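Tips for the sorting bench, workshop page, revised in May.

These are our house rules for picking empties with two small arms. Most of them came out of the trial at Bellthorpe, and Fernanda Peixoto keeps the list. If you change something on the bench, change it on the page too.

**Before you start**

- Caps stay on. A bottle with its cap on keeps its shape when gripped.
- Empty everything into the sink first. Drips on the work surface make the next pick slide.
- Fit a fresh bag in the bin and fold the edge well over the rim.
- Glass goes in a separate run from plastic, at half speed.
- Check that the stop button works with both arms parked, then again with both moving.

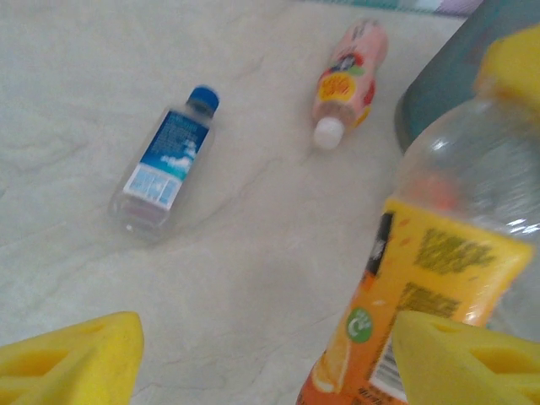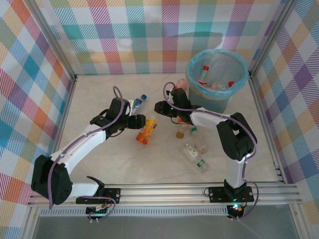
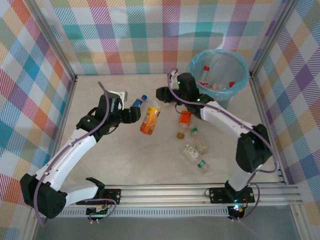
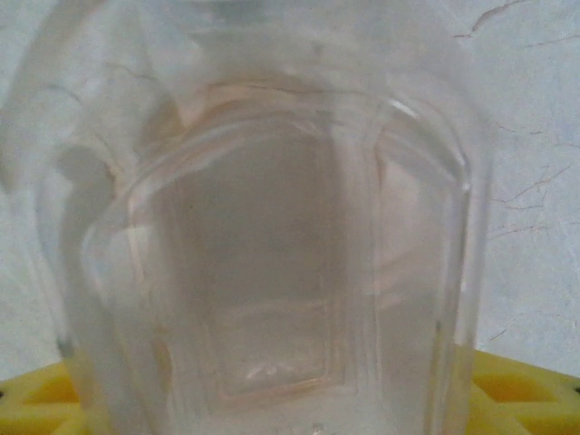 Cable slack is the rule people skip most often. Each arm needs enough to reach the far corner and turn its wrist fully, but no loop should hang low enough to catch a cap. Run each arm to the end of its reach by hand, with the power off, and watch the cable the whole way. The purple ones looping along both arms on the rail are the kind to check, at the wrist and again at the base. Tie them with soft straps. Hard plastic ties cut into the sleeve, and we replaced two cables at Brutau for that reason.

**While it runs**

1. One arm over the bin at a time. The other waits on its own side.
2. Hands stay outside the walls until both arms have stopped.
3. If a bottle rolls against a wall, leave it for the end of the run and move it by hand.
4. Clear glass is hard for the cameras to judge. Set it upright, and go through the first lift slowly.

**Looking after the grippers**

Wipe foam pads with a damp cloth and leave them to dry overnight. Spirit cleaner makes the foam crumble. We change pads at 3,000 picks. The set from Ultolow went at 2,558, so look at them before then as well.

Write the pick count in the Obeidat logbook at the end of each shift, along with any drops. The last full entry was 1,920 picks. Small faults go in the same book, on the right-hand page, with your initials.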